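Cluststead Open: Player FAQ
Updated 26 Feb 2021

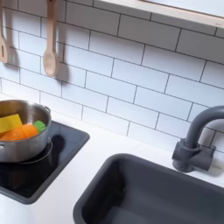 Entries for the Cluststead Open close when the field reaches 115 players or at the end of the registration period, whichever comes first.

What is the format?
A Swiss system in one open section. Color allocation and pairings are produced by the Rollgate pairing program and checked by the arbiter before posting.

Can I take a bye?
Yes. Each player may request up to 2 half-point byes. Requests must reach the arbiter before the pairings for that round are posted. Byes are not available in the last round.

How are ties broken?
Buchholz Cut 1, then Buchholz, then number of wins. If first place is still tied, the top two players on tiebreak play a blitz match with colors drawn by lot. Other cash prizes are shared equally.

Which rating is used for seeding?
The January list. Players with no rating on that list are seeded at the bottom in alphabetical order.

How late can I arrive?
The default time is 16 minutes after the start of the round. A player who arrives later loses the game. Two defaults mean removal from the event.

Which boards are broadcast?
The top 4 boards, through the Sisside relay page. Moves are shown with a delay.

Are phones allowed?
Phones must be switched off and kept in a bag away from the board. A player found carrying one during play loses the game.

Where do I collect my badge?
At the Maglaya Hall entrance desk. Bring photo ID. Badges are not mailed.

Is the entry fee refundable?
In full until entries close. After that, no refund is made.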